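手持夹爪采集套件试用记录(家务场景)

去年 October 那会儿,也就是十月,我们在 Vastine 的展台上第一次摸到这套东西,当时没买。今年春天做叠衣服的任务,手头那套遥操作臂搬进别人家里太费劲,才又想起来,跟 Rudlow 租了一套。租期 15 天,到今天正好用完,趁还没寄回去把感受写一写。

先说租到的是什么。一套两把,左右手各一把,黑色机身,黄色夹指,夹指中间开了长圆孔。另外有充电线、一本薄薄的说明书,还有一个月的云端账号,数据传上去以后由他们的 Mạch 软件做对齐和切分。说明书是英文的,中文版要自己去网页上下载,排版有点乱,但该写的都写了。

开箱到录下第一条数据,花了大半个上午。时间主要耗在配对上。两把夹爪要分别扫码登记,左右不能弄反,弄反了软件不报错,只是导出来的轨迹左右是对调的。我第一天就吃了这个亏,录完一批才发现,后来写了个小脚本换回来。建议 Rudlow 在软件里加一个检查,做一个固定手势确认左右,应该不难。

场地选的是一间普通卧室,没有特意布置。我要的就是这种环境:有床、有柜子、有窗户,光线一边亮一边暗。实验室的桌面数据我们已经够多了,再录意义不大。

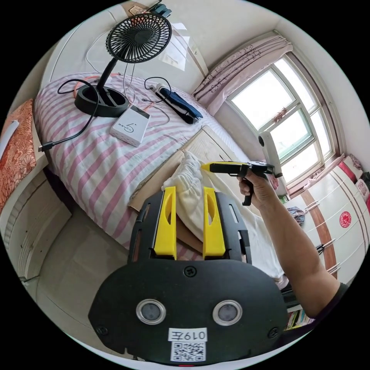
用起来的手感,重量比我预想的轻,连续干一阵子手腕还行,再往后拇指根会酸。扳机的行程偏长,捏薄的东西时不太容易判断捏到什么程度。夹指本身有一点弹性,捏布料比捏硬物舒服。我试过夹枕套的边、衬衫领子、袜口,枕套最好夹,袜口最难,经常要试几次。厂家有一种头更窄的备用夹指,要另外买,我没有试。

接下来是定位。说明书上写着画面里要有足够的纹理,白墙和纯色床单都不理想。条纹床单没什么问题,轨迹比较稳。靠窗的位置麻烦一些,镜头从暗处转向窗户,曝光要缓一下,这段时间轨迹偶尔会跳。我的做法是上午录靠里的一侧,下午再录靠窗的一侧,跳的次数明显少了。拉上窗帘也可以,但那样录出来的光线太单一。

床垫太软也会影响操作。夹着衣服往下按的时候,布面跟着陷下去,叠出来的边总是歪的。在床上铺一层纸板以后好多了,衣服能摊平,夹指贴着平面走也顺。代价是这批数据里的台面变成了纸板,训练的时候要和直接在床单上录的分开标记。

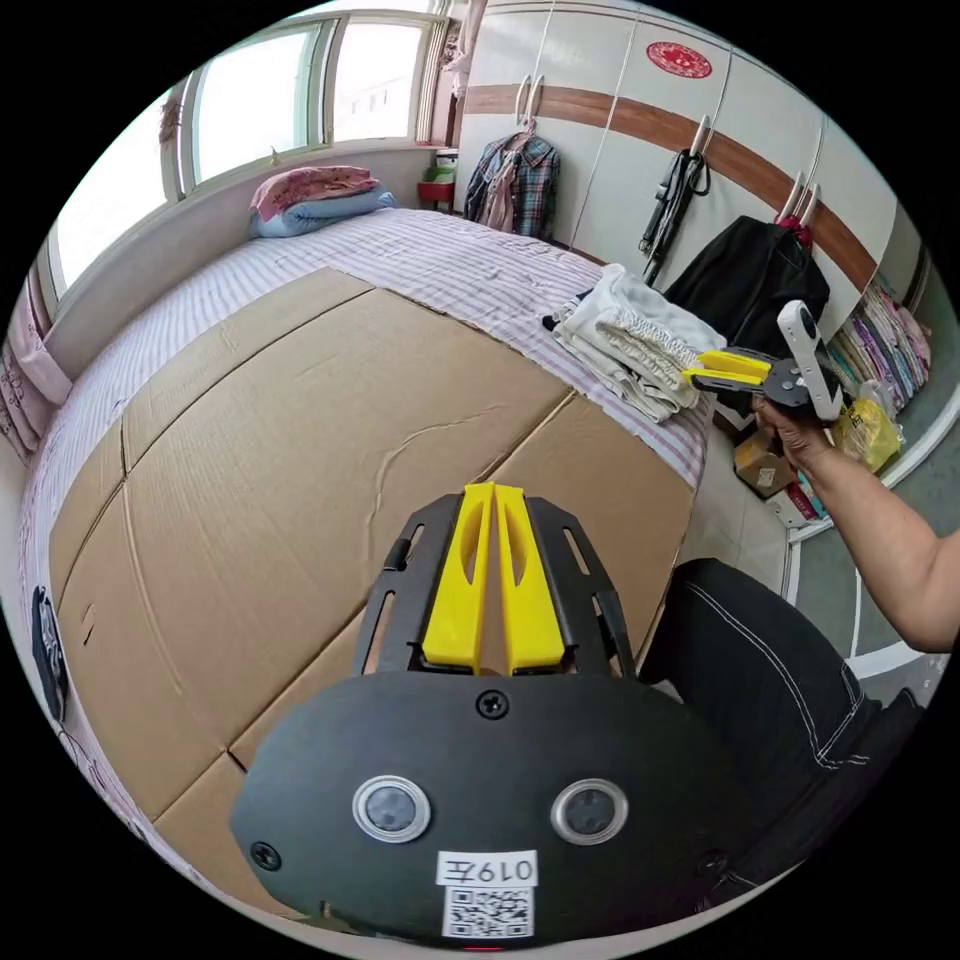

铺了纸板的床面,衣服叠好放在床边

数据方面,租期内我们一共录了大约 300 条,任务有叠上衣、叠裤子、摆枕头、收小件。上传以后 Mạch 会给每条打一个质量分,低于 65 分的默认不导出。我把被挡下来的拿出来看了一部分,多数确实有问题,要么轨迹断了,要么夹爪长时间背对操作区域。也有几条看着挺正常的被判了低分,原因写的是“双手同步异常”,我对了时间戳没看出毛病。问了客服,回复说是算法偏保守,可以手动放行。手动放行只能一条一条点,没有批量按钮,比较烦。

导出格式有两种,一种是他们自己的,一种是通用的。我用的通用格式,读进我们的训练流程没有改太多代码,字段命名也还算清楚。坐标系的说明藏在文档的附录里,第一次找了很久。

两个人配合录比一个人录要快。一个人自己开始、自己停、自己整理衣服,大半时间花在操作以外。两个人轮换,一个录的时候另一个准备下一件,节奏就起来了。不过要注意别互相挡镜头,尤其是两个人都凑在床边的时候,头和胳膊很容易进画面。进了也不一定是废数据,看你的任务怎么定义,我们是留着的,另打了一个标签。

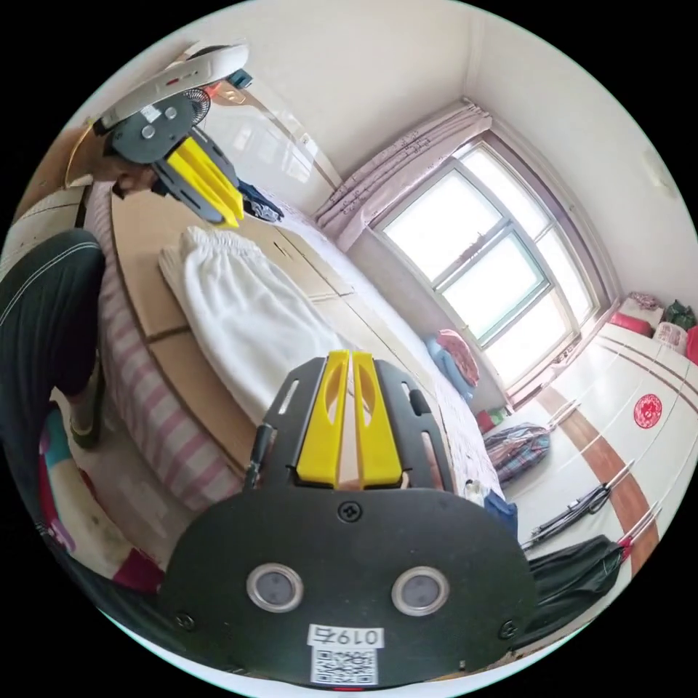 枕头这类大件和叠衣服完全是两种动作。大件要用两只手从两头抓,夹指张开的幅度不大,抓枕头只能揪住边上一小块布,提起来容易转。我们后来改成先拖再推,不要求提离床面,成功率高不少。如果你的任务主要是搬大件,这套夹爪不太合适,可以去看看 Bruvotness 那边的宽口型号,我只在网上看过参数,没有上手,不好评价。

再讲讲租金和服务。押金 1,000 元,租金按天算,来回运费自己出。设备寄过来的箱子很结实,里面泡棉是按形状开的,收拾起来方便。客服工作日回得快,休息日基本要等。有一次固件升级到一半卡住,按他们给的步骤重启了两遍才好,没有丢数据。保修条款里写夹指属于耗材,磨损不赔,我们用到现在夹指表面没有明显的磨损。

几个希望改的地方,集中列在下面,给他们的反馈表里我也填了:
左右手配对要有校验。
扳机行程缩短一点,或者做成可调的。
软件支持批量放行低分数据。
坐标系说明挪到文档正文。
中文说明书随箱附一份。

会不会买,目前还没定。我们下一批任务是厨房,水和油都多,机身接缝看着不像能防水,说明书里也没有写防护等级。我已经发邮件去问了,等回复了再更新这一篇。短期在住宅里录衣物类数据的话,租一套是够用的,先想好要录哪些任务再下单,租期从签收那天起算。

2019年4月26日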